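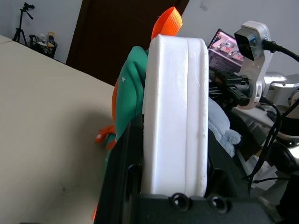 Calendula (Calendula officinalis), also called pot marigold, is a flowering plant in the daisy family. Its yellow and orange flowers have long been used in home remedies, mostly for minor skin complaints. It should not be confused with the common garden marigolds of the genus Tagetes, a separate group of plants.

Description and growing

Calendula is usually grown as an annual. The stems are branched and slightly sticky, and the leaves are oblong and lightly hairy. It does well in full sun and ordinary soil, and tends to bloom best in cool weather. In mild areas the flowers may continue into October or later. Regular picking brings on more buds.

Preparation
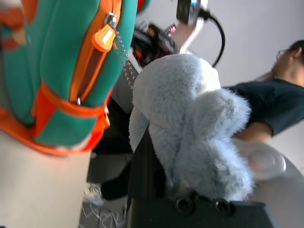 Which part of the plant is used?

The flowers are used, either as whole heads or as loose petals. The green base of the head holds much of the sticky resin, so many growers dry the heads whole.

Dried flowers are steeped in a carrier oil, such as olive or sunflower oil, and then strained out. The infused oil can be used as it is or thickened with beeswax to make a salve. This infused oil differs from an essential oil, which is usually obtained by distillation. A tea is made by pouring hot water over the dried petals and letting them stand for 15 minutes.

Cultivation at Titerstead

The herb garden at Titerstead has grown calendula for drying since it was laid out by Rosemarie Teuber. Its planting book lists 183 plants in 21 beds, most of them a double orange strain named Lollwood. A paler strain, Skirnora, was added by Jhun Castillo and is grown mainly for seed. Leonie Rothe edited the book's second edition, in which the two strains are described separately.

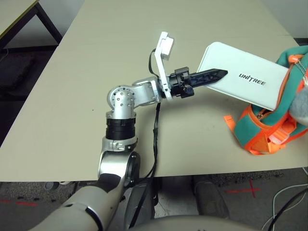 White box on a beige tabletop.

Uses and evidence

Creams and salves containing calendula are sold for dry skin, chapped hands and small scrapes. Some studies have looked at its effect on skin irritation during radiation treatment, with mixed results. Evidence for most other uses is limited. The petals are also eaten in salads and have been used to color butter and cheese.

Safety

Calendula is generally well tolerated on the skin. People allergic to ragweed, chrysanthemums or other members of the daisy family may react to it. Taking it by mouth is usually not advised during pregnancy. It should not be put on deep or infected wounds without medical advice.

Contact the editors | Copyright Titerstead Herb Pages | Back to top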